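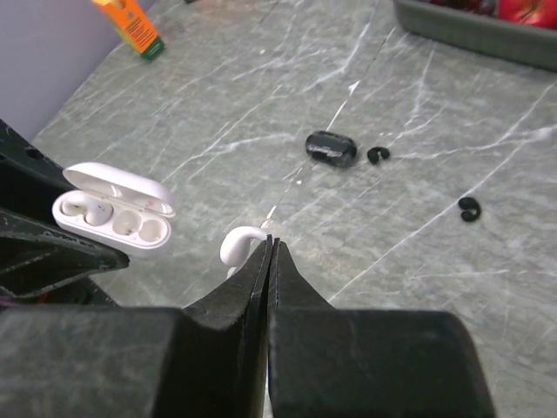 Figure 1. Wrist camera view, earbud task. White case open at left, one earbud seated; second white earbud at the fingertips. Black set on the counter behind.

Lab Handout 5: Small-Part Insertion
Course staff: Mizanur Roy (lectures), Sajib Herath (lab)
Revised 2026-02-08

1. Purpose

The first four labs used blocks and cups. In those labs a position error of a few millimeters did not change the result. Lab 5 uses earbuds and their charging cases. The part is small, curved on nearly every side, and has to go into a recess shaped for it. Each team will record demonstrations by teleoperation, train a policy on them, and report where it fails.

2. Task definition

Start state: the white case is open on the counter. One or both white earbuds are out of the case. The black set may be present or absent.

Goal state: both white earbuds are seated in their own recesses, the case is closed, and the gripper is open and clear of the counter.

The black earbuds are distractors in Lab 5. They become the target set in Lab 6. Do not move them by hand during an episode. If the arm pushes one, leave it where it stops and keep recording.

3. Grasp

The two fingers taper toward the tips, so the contact area is small. The earbud body is rounded. A grasp above or below the widest part of the body tends to squeeze the part out of the fingers.

Grasp the body and leave the stem free. The stem has to enter the case first, and a finger closed over it will hit the rim.

Lower the closing speed before you lower the force. Most drops in the December trials came from one finger arriving early and tipping the part. Nimal Liyanage's team cut the closing speed in half, left the force setting alone, and had fewer drops on the same arm.

In a wrist view the fingers cover part of the object at the moment of contact. In Figure 1 most of what can be seen of the held or nearly held earbud is to the left of the left finger, with the stem showing below. The image alone may not tell you whether the grasp is closed. Log finger width and motor current with every frame, and use them when you label grasp success.

4. Insertion

Work in the case frame. The case is light and will turn when touched, so a pose taken at the start of the episode goes stale. Estimate the case pose again after each contact.

Approach along the recess axis for the last part of the motion. If vertical force passes the limit set in your config file, back off, rotate the wrist slightly, and try again. Stop after 5 attempts and mark the episode as failed. A failed episode is kept.

Closing the lid is a separate skill. Push from behind the lid with the outside of one finger. Do not pinch the lid.

5. Surface and lighting

The counter has a marble pattern with white and gray veins. Simple color thresholding will pick up the lighter veins as white parts. Jacobus Mkhize has posted a segmentation script that handles this for the white set. It has not been tested on the black set, where the glossy case shell gives bright reflections.

Leave other items on the counter as you find them. Boxes and trays in the background are part of the data, and a policy trained on a bare counter did poorly when we moved it to another bench.

6. Data requirements

Demonstrations per team: 500
Pooled set for the class: 3000
Held-out start states, supplied by staff: 7
Storage: Kodport, one folder per team, no subfolders

Vary the angle of the case between episodes. Sets in which the case always faces the same way will be returned.

Operators should trade off at regular intervals. Write the operator's initials in the episode log, because the pooled set will be split by operator for one of the report questions.

7. Report

Four pages at most. Include:

- a failure table by stage (reach, grasp, transport, insertion, lid)
- one plot of motor current for a good grasp and one for a slip, same axes
- results on the held-out start states, without retries
- a paragraph on which operator's data the policy follows most closely, and how you measured that

Do not report training loss as a result.

Questions about the arm or the fingers go to Sajib Herath. Questions about Kodport accounts go to Rizwan Ekanayake.

Related items
Lab Handout 4: Stacking With Occlusion
Lab Handout 6: Two Sets, One Counter
Reading notes: Contact Detection From Motor Current
Verker arm: start-up and shutdown checklist
Episode log template
December trials: summary of drops by team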